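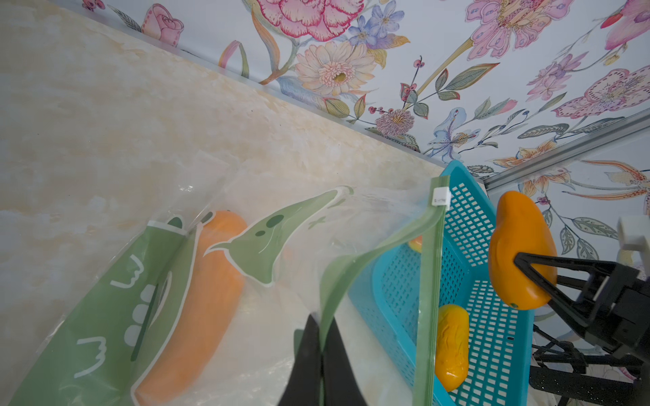 *Itik slider bag, crocodile print, shown with a mesh basket and produce shapes.*

# Itik Slider Storage Bag, Crocodile

Clear plastic storage bag with a green zipper seal and a white slider tab. The two crocodiles are printed in green with white outlined teeth and dark green spots. The film between and around the prints is left clear, so an item about the size of a carrot or sweet potato can be identified without opening the bag.

## Specification

| Item | Detail |
|---|---|
| Closure | Single green zipper strip, white slider |
| Print | Two crocodiles, green and white |
| Film | Clear |
| Bags per box | 8 |
| Bags per case | 96 |
| Stock code | ITK-CR |
| Warranty | None (consumable) |

The mesh basket is not included. Baskets are listed separately under Kumska.

## Use

Load long items lengthwise. Leave a gap below the zipper so that the contents do not press on the seal. Hold the flap edge with one hand and move the slider with the other. The tab travels the full length of the strip and should reach the end stop; a bag left short of the stop will let air in.

Suitable for dry goods, whole fruit and vegetables, toy food sets, crayons and small parts. Not suitable for liquids. Do not use in a microwave or oven. Sharp stems should be trimmed first.

## Cleaning

Turn the bag inside out and wash by hand in warm water with dish soap. Do not scrub the printed side with an abrasive pad. Stand the bag open to dry. Water left in the zipper channel makes the slider stiff. If this happens, wipe the channel with a cloth and run the tab back and forth a few times.

The slider was cycled over 400 times in our own bench check without coming off the strip. Results with sand or flour in the channel will be lower.

## Ordering

Minimum trade order is 2 cases. Mixed cases with other Itik prints are not available. Orders ship from the Nunport warehouse. The former Tu packaging has been discontinued; the bags inside were the same and remaining boxes may still be supplied against open orders.

Keep bags away from babies and small children. Plastic film can cause suffocation.

Trade contact: Lensa Shiferaw, Nunport office. Quote the stock code with all requests.

Page revised Jul 22, 2024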